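Plarkivum moves to its new reading room in March

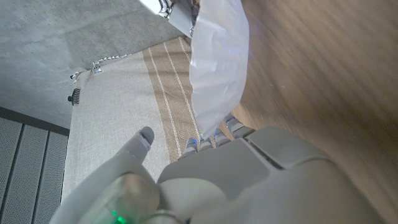

Grey thumb, pale grey shell and a green light at the wrist.

The local history collection at Plarkivum will close at the end of February and open again in the old Siu building in the second half of March. The lease on the present rooms runs out this spring and the landlord wants the ground floor back for shops. Members were told of the move in the autumn, but several have written in since asking what it means for opening hours, for loans and for the parish maps, so the main points are set out again below.

The new reading room is on the first floor and has a lift. There are eight desks, two more than now, and the windows face north, which should put an end to the trouble with afternoon sun on the long table. Opening will be at 10am as before. The late evening stays, but closing time on that evening moves from 8pm to 7.30pm so that staff can catch the last bus.

The collection holds 2,403 boxes at present. Most are going straight across in the same order, and the shelf marks will not change. If you have an old request slip with a mark on it, it will still work. The exceptions are the 400 or so boxes of business papers, chiefly from the tannery and the two brickyards, which will go into a store outside town. These will need to be ordered two working days ahead. We are sorry about this, but the new floor will not carry the weight of them all.

So-ying Liao, who looks after the maps, has spent the winter flattening and listing the large sheets that used to be kept rolled on top of the cupboards. There are more of them than the old card index shows. Among them is a set of drainage plans for the lower meadows, with field names written in pencil that do not turn up on any printed map we know of. She would be glad to hear from anyone whose family farmed there before the bypass was built, as some of the names are hard to read. One looks like Hob's Lag, or possibly Hob's Lay.

The maps will be kept in new steel drawers paid for by a grant of £1,000 from the Grastero fund and a further £700 raised at the book sale. Thank you to everyone who brought books, and to those who took the leftover ones away again.

Books on loan should be brought back by the middle of February if you can manage it. Anything borrowed after that can be kept until we open again, and no fines will be charged for the weeks in between. Please don't leave books in the porch at the Siu building. The builders are still going in and out and the outer door is propped open for most of the day.

Enquiries by post and email will be answered during the closure, though more slowly than usual. The parish registers on film will be at Studus, in the small room behind the front desk, from the first week of March. The film reader there is an older model than ours and takes some getting used to – ask at the desk if the image will not come into focus. Prints cost 20p a sheet, and you will need the right change.

The winter talk on toll roads goes ahead in January in the present rooms, starting at 7pm. The spring talk has no date yet. It will be about the flood of the lower town and the rebuilding of the weir, and we hope to have some of the drainage plans out on the tables for it.

Parking at the new address is on the street only. The yard at the back belongs to the dentist.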